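Search this site Enter keywords Go

FOR IMMEDIATE RELEASE

Plerby Asks the Public to Stop Microwaving Its Sponges, Opens Trade-In Counter

PIRNSIDE – Tuesday, May 1, 2018 – Plerby, the household goods company that has been selling dish sponges to patient people for longer than it cares to say, today opened a trade-in counter at its Pirnside store. Customers may bring in one old sponge, in any condition, and leave with a new one for free. The company asks only that the old sponge arrive in a sealed bag. It asks this with some feeling.

The offer follows a survey of 527 Plerby customers in April. Of those, 272 said they replace a kitchen sponge when it "looks bad," and 147 said when it "smells bad." Five said they had never replaced one and asked why we wanted to know.

Plerby recommends a new sponge every two weeks, a schedule that happens to suit a company that sells sponges. We are aware of how this sounds. The trade-in is our attempt to say it with a straight face. 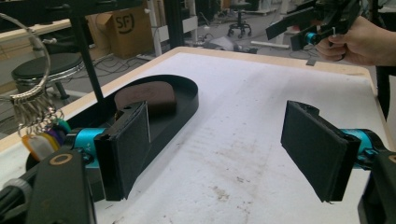 Giving away sponges is easy and getting people to part with the old one is the hard bit, according to Johanna Zwahlen, who would have put the counter next to the exit so that shoppers had less time to change their minds. She was overruled, and the counter is beside the dish racks.

Old sponges will be bagged and thrown out. We looked into grander plans, including a garden mulch developed with our neighbors at Friesen, and the less said about the mulch the better.

The counter will be open during regular store hours for as long as the new sponges last. There is a limit of one per visit, though the staff have been told not to be stern about it. Pot scrubbers, dishcloths and bottle brushes are not part of the offer – please stop asking Sang-wook Hyun, he does not make the rules.

Press questions may be left at the store's front desk, marked "Sponge."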